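4.2 What the owners told me about the money

I went into the interviews expecting to hear about brick and plaster. What I got, over and over, was the loan. Of the 756 owners who sent back the mail survey, the ones who had finished a storefront renovation wrote the longest comments in the section on financing, and I ended up reading those twice before I touched the rest.

Take the old Paka building, a two-story corner property that sold shoes and later carpet. Ahonen, the small holding company that bought it, planned on one loan and one contractor. By August they had three lenders, a new roof and no tenant for the ground floor. The upstairs was further along – they had turned it into short-stay rooms, furnished down to the cups by the sink, and those rooms were bringing in money before the front door downstairs had a proper lock. I heard versions of this from plenty of other owners. The upper floor pays first, and the street level sits behind brown paper for a season or longer.
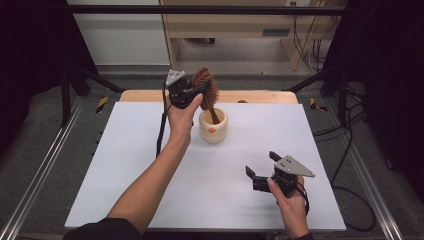 Figure 3. Cream-colored cup with a small orange emblem, and a brown round hairbrush.

Yutong Long, who did the deed searches with me, thought at first that we were looking at a fluke of the Paka block. So we went back to the full parcel list, all 2,305 of them, and pulled every building with a permit for both floors. That left us with 1,135. I'd love to say the work was exciting. It was mostly the two of us in the county basement with a space heater, arguing over whether a mezzanine is a floor (we decided it isn't, and I still have doubts).

The pattern held up pretty well on the blocks near the courthouse and got weaker toward the rail line. Over there the upper floors are often low, with one stair, and bringing them up to code costs more than the rent would ever return.

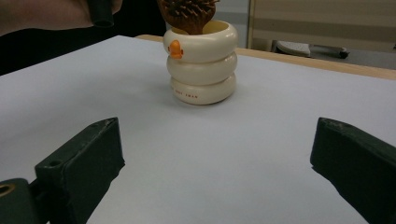 Owners on those blocks tended to leave the upstairs alone and put what they had into windows and signs. One of them told me she had not been above the first landing in years and had no plans to go. Her bakery tenant was happy, the awning was new, and she saw no reason to poke at the rest.

Tikel is the case I keep coming back to. It's a former hardware store, deep and narrow, and the family who own it did everything in the opposite order from Ahonen. They opened the shop space first, with bare bulbs and a borrowed counter, and let the tenant's rent pay for the stairs. It took longer and they complained about it the whole way through our interview, but they finished with one loan. I don't want to lean too hard on a single building. Still, when I put their story next to the survey comments, a lot of the owners who sounded calm about money had done something similar.

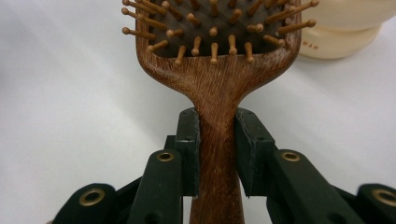
Figure 4. Wooden paddle hairbrush with a cushion pad and rows of wooden pins.

Lolis, a former bank, doesn't fit either group. The vault couldn't be moved, the lender wouldn't count the space as rentable, and the owners spent a long winter going back and forth over an appraisal. I've kept it out of the comparison in Section 5 and treat it on its own in the appendix, along with the two churches and the bus depot.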